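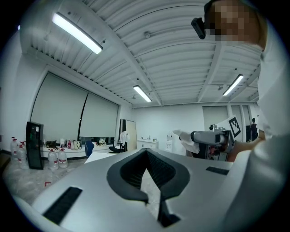 Speaker notes, student project session
Speaker: Kieran Mac Carthaigh
Slot: 20 minutes plus questions

Slide 1. Title

Say hello, say the name of the project. It is called Indance. The students picked the name and it stuck. I teach the afternoon robotics class at Rastden, and this was the class project from January through to the end of May. I'm presenting for the group. Two of the students are in the room and will take the technical questions.

Slide 2. What we set out to do

The goal was to teach a robot arm to do small household jobs by showing it, with no motion code written by hand. A student picks up a hand-held gripper, does the job, and the recording becomes training data. The jobs were kept simple: move a cup, fold a cloth in half, put a lid on a box.

Ask who in the audience has used a hand-held gripper. If most hands go up, skip the next slide.

Slide 3. The gripper

You hold it by the body and close the fingers with a trigger. There is a camera on it that sees what the fingers are doing. The marker card is the black-and-white square that stands up off the gripper. Software finds the square in the video and works out where the gripper is and which way it is turned.

Mention that the card has to stay flat. We lost a full afternoon of recordings to a card that had curled at one corner. The printout was on ordinary paper. After that we glued every card to stiff backing.

Slide 4. Working in pairs

Most sessions were run in pairs, each student with a gripper. One works, the other watches the first and is ready to take over the object. Handing over turned out to be the hardest part of the class. Students stood too close and the markers got blocked by sleeves and shoulders. We put tape on the floor to keep people apart and it helped some.

One of us also wears a head camera during sessions. It gives the wide view that the gripper cameras don't have. It has to point down toward the hands. Everyone gets this wrong the first time and records a lot of ceiling.

Slide 5. The numbers

By the end of April we had over 90 usable recordings of the cup task. The cloth task had far fewer. Don't apologize for this, just say it. Cloth takes longer to reset and the students got tired of it.

Of the recordings we threw out, most had the same problem. The marker went out of view partway through. Show the plot and give people time to read it. The left side is before the floor tape, the right side is after.

Slide 6. Training and testing

The training was done on a computer lent to us by Trondum. Thank them here. Runs went overnight, and the students checked the result before class started.

The first model could reach for the cup but closed the fingers early. The second one was better. It picked up the cup when the cup stood where we usually put it. Move it a hand's width to the left and it missed. The students worked out why on their own. They had all been placing the cup in the same spot without thinking, so the model had never seen it anywhere else.

Play the video. It runs 99 seconds with no sound, so talk over it. Point out the miss near the end. Leave it in, people always ask about failures.

Slide 7. What the students did with it

After the missed cup they wrote a placement sheet. Before each recording, one student reads a position off the sheet and the other sets the cup down there. It made recording slower. The model trained on those recordings was the one we took to the open evening at Lukumay.

Slide 8. Advice for teachers

Go slowly here. This is the part people write down.

Check the lighting before you start and leave it alone for the session. Opening a blind halfway through changes the video.

Name the files the same way from day one. We did not, and two students spent a week renaming them.

Have a student watch a few recordings back every session. Don't wait until the end of the month.

Keep a log on paper next to the work area. The shared document was never filled in.

Slide 9. Next year

The class runs again in September. We want to finish the cloth task and try the handover with the arm as one of the partners. The safety rules for that are still being written, so don't promise dates if asked.

Slide 10. Questions

Likely ones: cost, age of students, how much coding they need. The cost sheet is in the handout. For coding, say they need enough to run a script and read an error message. Anything on the training setup goes to the students.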